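Urnside shared workshop, open evening
19 February 2023

Notes typed up on the train home so forgive the state of them.

Went over to Urnside last night. Had been meaning to go since August, when they got the keys to the second unit. It's behind the tyre place, down the alley, no sign to speak of. Parked badly. Walked in past the kiln and two people arguing about a bandsaw blade. Good start.

Downstairs is wood and metal. Nice lathe, old, green, heavily oiled. Dust extraction finally plumbed in properly, you can hear yourself talk now. Tea urn on a trolley. Biscuits gone by the time I found them.

Upstairs is what I came for. The arm build, which they call Skiltimus (somebody's cat, I was told, then told it wasn't). Members' project, built on the bench from printed brackets, belts and whatever motors turned up. Plan is an arm that fetches and puts away hand tools, so you can hold a glue-up together with both hands and still get the thing you forgot. I forget things constantly so I am the target audience.

State of it: base is solid, bolted through the bench top with a plate under. Shoulder is a belt drive, second attempt. First attempt was gears, printed, and they showed me the bag of teeth. Elbow fine. Wrist has play in it, you can waggle it with one finger, and everybody upstairs had an opinion on why. Mine was the bearing. Was told it isn't the bearing. Still think it's the bearing.

The reach is 500 mm and the whole thing has cost them £362 so far, receipts pinned on a board by the window with the silly ones circled in red. Motor boards are from Cárdenas, which everyone pronounced differently. They run hot. There's a desktop fan pointed at them, held up with a clamp, and a note saying DO NOT TIDY THIS AWAY.

The cable run is a mess and they know it. One of them has started on a printed chain to carry the wires up the forearm, about half done when I saw it, and quite lovely work. Would buy one tbh.

They gave us a go on the jog controls. Three buttons and a knob. Much slower than I expected and I liked that, felt safe stood next to it. Big red stop button on a lead long enough to carry round the table, which is a thing I'm going to copy for my own router at home. A lad of maybe ten was far better at it than any of the adults, got it to nudge a pencil along a line.

Then the software side, on the laptop in the corner. They do most of the trying out in simulation before letting the real arm near anybody's chisels, sensible given the gear teeth. The simulator set-up is called Lirkik, it's home made on top of free bits, and whoever wrote it has clearly spent a lot of evenings on it. You drop in some furniture, drop in a tool, and have a go at getting hold of it. Hammers are a pain apparently. All the weight at one end, handle the bit you want to grab, and if you take it too far down it swings.

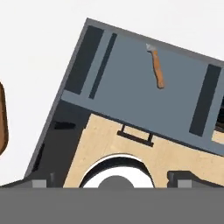
Asked if what works on the laptop works on the bench. Long pause, then 'sometimes'. Friction is the hard part, they reckon – a real handle with years of linseed on it doesn't slide like a computer one. They've been fiddling with the grip numbers to match and keeping a log in an exercise book. Proper pencil log, I approve. One page just said 'no' in capitals.

Also asked about drawers. Opening one is on the wish list, as half the tools downstairs live in them, but not untill the wrist is sorted. Fair enough.

Stayed for the talk on sharpening afterwards, which overran, then helped stack chairs. Came away with 2 offcuts of ash and a leaflet I've already lost.

Practical stuff if you're going: entry free, tin on the door. Stairs are steep and there's no lift yet, ring ahead and they'll bring the laptop down and show you on the ground floor. Bring a coat, upstairs heater does one corner only. Closed shoes or they wont let you near the machines. Bus stops at the top of the alley, last one back is earlier than the timetable says, ask me how I know.

Will go again once the wrist is done. Bearing, I'm telling you.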